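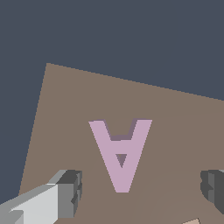 3. The letter packing job at Zoubi

Zoubi makes block letters for shop windows and nursery walls. Packing site is in Lukoditz. Orders come in as words or names, someone picks the letters off the shelves, lays them face up and the right way round on a table, checks the spelling against the slip, wraps, boxes. On a normal day 1,180 letters go across the tables. 11 people on packing, over 2 shifts.

The company wants an arm to do the laying out. Our part was the simulation (done in Clolik) plus talking to the people on the shift. We did not touch the real cell, it wasn't installed yet when we visited in April.

3.1 What we simulated

One letter on a flat surface, gripper comes in with the fingers open, one either side, closes, lifts, turns the letter if needed, puts it down. We started with A because it is a awkward one. Pink A, upside down, point towards the bottom of the view, the fingers still wide apart and the letter between them. From there the grip has to be chosen - across the legs or nearer the point. Across the legs gives more to hold but then the turn is bigger than we wanted.

We ran 199 trials with A at different angles. Did not get round to the full alphabet. O and I should be easier, we think, but we have no numbers for that so it stays a guess. Also our surface is plain brown with nothing else near the letter, and the real tables have slips, tape, wrapping, somebody's tea. So don't read too much into it.

3.2 What the packers told us

We expected people to be worried about jobs. Some were. But most of the talk was about the checking. At the moment the person who lays out the word also reads it, and that is where wrong spellings get caught, and chipped letters too. If the arm lays out, the person only sees the finished word for a few seconds before wrapping. Two of the packers said they would miss things. One said the opposite, that she gets tired of turning letters all afternoon and would read better with fresh hands (her words).

Wrists came up a lot. Turning the bigger letters is the bit that hurts, and nobody minded giving that to a machine.

Pay: the layout step counts as skilled, wrapping doesn't. The manager at Brela, where the main office is, had not decided what grade the new job would be. We asked twice.

3.3 Changes we would suggest

- Keep a proper reading step, with time set aside for it. Not squeezed in while wrapping.
- Let packers stop the arm themselves without going to the shift lead.
- Sort out the grade before instalation, in writing.
- Swap places every two hours so the same person isn't feeding letters all day.
- Try it on the Friday late shift first, fewest orders.

3.4 Still to do

More letters in Clolik, at least M, Q and S. Two letters touching. A messier table. Second round of interviews once the arm is in, same questions so that the answers can be compared. Table of trial results goes in the appendix, the column headings need fixing before we hand in.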